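Search this site Search

Cap and Hat Check, Spring Round
Griltimari Clothing Exchange, Gerneck branch
Checked on May 10, 2020

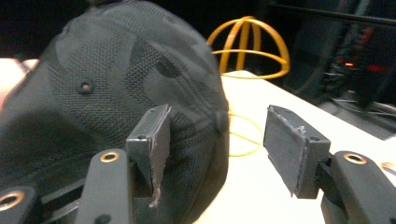 Gerneck desk replied that a cap can look perfect on the shelf and still be a misery on your head, so could the list please start with the inside band this time and leave the looks for later. Done! The band is now item 1, and it's a much better list for it.

We had 193 pieces of headwear to get through, more than in April, and what a lovely lot they were. Ball caps mostly, then knit beanies, a few sun hats and one box of kids' rain hats from the Domínguez drop-off. Marks are OK, FIX or OUT. Comments go under each item, and please keep writing them, they're the best part.

1. Inside band
Run a thumb all the way around. Feel for stiff spots, loose thread ends, anything scratchy.
Result: OK, with 8 to FIX
Comment: Most of these only need a few stitches where the band has come away at the back. The softer bands are so much nicer to handle! If the band is cracked through, mark it OUT and don't try to save it.

2. Mesh and knit panels
Hold the panel up to a window and stretch it gently with two fingers. Look for pulls, snags and thin patches.
Result: OK
Comment: Take your time with camouflage. A dark pattern hides a snag wonderfully well, and you'll feel it before you see it. Gray on black is the hardest. I went over those by the window a second time and enjoyed every minute, because some of the patterns are great up close.

3. Eyelets
Check the stitching on each one, outside and then inside. Press lightly from behind.
Result: OK, with 3 to FIX
Comment: Stitched eyelets hold up so well. The trouble is nearly always a single thread that has worked loose on the inside, and a short length of matching thread takes care of it. Metal eyelets: feel for sharp edges. Any sharp edge on a child's cap is OUT, no second opinion needed.

4. Crown seams
Follow every seam from the button down to the band.
Result: OK
Comment: Don't tug at the button. Wiggle it. A button that spins freely goes in the FIX bin, and on toddler sizes it comes off completely before the cap goes back out.

5. Brim
Flex once, softly. Listen for a crack.
Result: OK
Comment: Old cardboard brims don't like water, so put a C on the tag if you think you have one. Those get wiped and never washed. A curved brim is fine, a flat one is fine, a brim with a sharp crease down the middle is FIX if it can be steamed out.

6. Back strap or closure
Open and close it a few times. Snaps should click. Hook-and-loop should grip when you give it a pull.
Result: mixed
Comment: Lint in the hook side is the usual problem and a stiff brush works wonders. Plastic snaps with a missing peg are still usable if the pegs on either side hold. Write the size it now fits on the tag.

7. Cords, ties and toggles
Kids' hats only. No neck cords that don't break away.
Result: FIX, whole rain hat box
Comment: Super cheerful hats, and I can't wait to see them go home with somebody. The cords have to come out first. Snip close to the casing and pull from one side so the casing stays neat.

8. Cleanliness and smell
Look at the underside of the brim and the front of the band. Sniff. Yes, really.
Result: OK after wash
Comment: Cool water, mild soap, soft brush, and let them dry over a bowl so the crown keeps its shape. No dryer. The Wemska rack by the back door is free most afternoons and has room for a whole load if you stagger the brims.

9. Pests
Look along the seams and under the band with the flashlight. Wool and felt go in a sealed bag until the next round, whatever they look like.
Result: OK
Comment: Clean all the way through, hooray.

10. Tag and shelf
Size, fabric, result, initials. Caps stack crown inside crown, no more than a short stack, brims facing out.
Result: OK
Comment: We squashed a few last time by piling them too high. The low shelf is so much easier on them, and people can get at the colors without knocking the pile over.

Still open
- Matching thread: charcoal and black are nearly gone, navy is fine
- Cords out of the rain hats before the box goes on the floor
- New bulb for the flashlight
- Shelf label for adult large, the old one has faded
- 90 blank tags left in the drawer, order more before the June round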